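About Barach Upholstery Testing 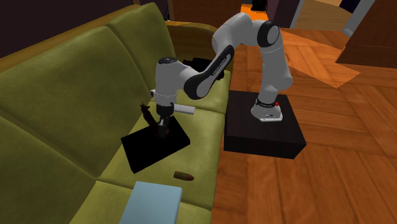 What does Barach do?
We test upholstery fabrics, seat foams and finished seating for manufacturers, importers and contract furniture buyers. Clients send us material or complete pieces, and we return a written report with measured results, test conditions and specimen records.

Background
Barach began as the incoming inspection department of Balogh, a maker of waiting room seating. Outside firms started asking for abrasion and seam results on their own fabrics, and the department became a separate company. Balogh is still a client. Its work enters the same queue as everyone else's and is billed at the published rates.

The laboratory occupies 2200 square feet on the ground floor of the Pirden building. The conditioning room is kept separate from the test floor, with its own air handling and a continuous humidity log. Fabric specimens rest there before cutting and again before testing. Foam blocks are stored flat and unstacked.

Scope of work
Fabrics: abrasion resistance, pilling, tear strength, seam slippage, colorfastness to light and rubbing, dimensional change after cleaning.
Foams: density, indentation hardness, compression set, hardness loss after repeated loading.
Finished seating: seat and back durability, arm strength, front edge loading, leg and joint inspection after cycling.

We do not carry out flammability testing. Requests for it are returned with the sample unopened. We also do not assess leather for species or origin.

Specimens and records
Each incoming roll, block or piece receives a number at the receiving desk. The number stays on every offcut until disposal. Fabric should arrive rolled on a tube, face side in, with the warp direction marked on the back. Folded fabric is accepted, but creased areas are excluded from cutting and the usable width may be too small for a full set.

Our reference library holds 324 retained fabrics, each with its original report. Clients comparing a new weave against an older one can ask for a retained fabric to be run alongside it. Of the library fabrics, 103 are wool or wool blend. The rest are mostly polyester, with a small group of cotton velvets that came over from Balogh.

Reports
Reports give individual readings as well as the mean. A specimen that fails early is reported as a failure at the recorded cycle and is not replaced unless the cause was a clamping or cutting error, in which case both results appear. Job records are kept in Zoltia, our tracking system, and clients receive a login with their first order.

Staff
Chiyo Tsuchiya is the laboratory manager and signs all reports. Technical questions on an open job go to the technician named on the order sheet.

Deliveries
Receiving is open until 3 p.m. and closed on Thursday for equipment calibration. Complete sofas and benches need a booked slot. The laboratory shuts for two weeks in August.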